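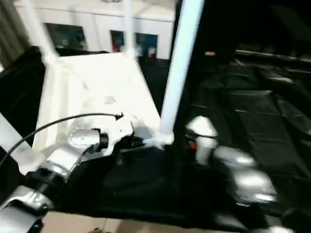

Keeping white plastic white (and other small wins from my laundry room)

4 min read

I have a weakness for white plastic. Stools, shelves, step stands, the little bathroom caddy, the patio table that we swore we'd replace two summers back - all white, and all of it showing every scuff, ring and fingerprint in the house. So I've tried pretty much everything, and after a long July of scrubbing I finally have a routine I like.

Start with dish soap. I know, boring! But most of what looks like a stain is just a film of grease with dust stuck in it, and a squirt of dish soap in a bucket of warm water takes it right off. Use a soft cloth, go over the whole piece and rinse it well. If you skip the rinse you'll get a dull, sticky film, and you'll be back out there next week wondering why it got dirty so fast.

For the gray scuffs that soap won't touch, I make a paste of baking soda and water, about as thick as toothpaste. Rub it in gently with a damp cloth, in small circles, and wipe it off. Don't lean on it. Shiny plastic scratches more easily than you'd think, and a scratched patch grabs dirt forever after. I learned this on a perfectly nice stool with the green side of a kitchen sponge, and that stool now lives in the garage.

Melamine sponges (the white eraser kind) do work, and I keep a box of them, but they're really very fine sandpaper. I use them on textured plastic and on feet and legs, where nobody looks closely. On a glossy top, try a hidden spot first.

My neighbor Xóchitl Medrano swears by rubbing alcohol for marker and pen, and she's right. Dab it on with a cotton ball, wait a few seconds, wipe. It took a whole grocery list off my shelf. Keep a window open, keep it away from the stove, and don't try it on clear acrylic, which can craze and go cloudy.

Now the corners. Anywhere a leg or a tube goes into a joint you get that dark little line, and a cloth just slides over it. An old toothbrush is fine, but my favorite is a wooden skewer with a bit of damp rag wrapped around the tip. If your piece comes apart, take it apart! Ten minutes with the legs soaking in the tub beats an hour of poking. Put a strip of masking tape on each leg and number it so everything goes back where it came from. Ask me how I know.

Yellowing is another story. Sun-yellowed plastic isn't dirty, so cleaning it harder won't help. You can sand and paint (use a primer made for plastic, or it'll peel by Christmas), or you can do what I do and put a plant on it.

A few odds and ends while I'm here:

- Never mix bleach with vinegar or with ammonia. Pick one cleaner, rinse, and only then try the next.
- Wobbly stand? Before you blame the floor, push each leg firmly into its socket. A wrap of plumber's tape around the end will snug up a loose one.
- Sticker residue comes off with cooking oil. Leave it on for a bit, rub, then wash with soap.
- Stick felt pads on anything that gets dragged around. Rubber feet can leave marks of their own on some floors.
- Dry things with an old T-shirt. No lint, and you've got a drawer full of them anyway.

I do the whole lot twice a year now, usually early in the morning with the radio on, before it gets too hot to be out on the patio. If you've got a trick for rust stains from metal screws, please leave it in the comments - lemon juice and salt gets me halfway there and then just sits there looking at me.

- Solveig Tveit

700 shares
112 comments

Related posts
Getting candle wax out of a tablecloth
What to do with a drawer that sticks
Seven uses for worn-out dish towels
How I store paint so it's still good next year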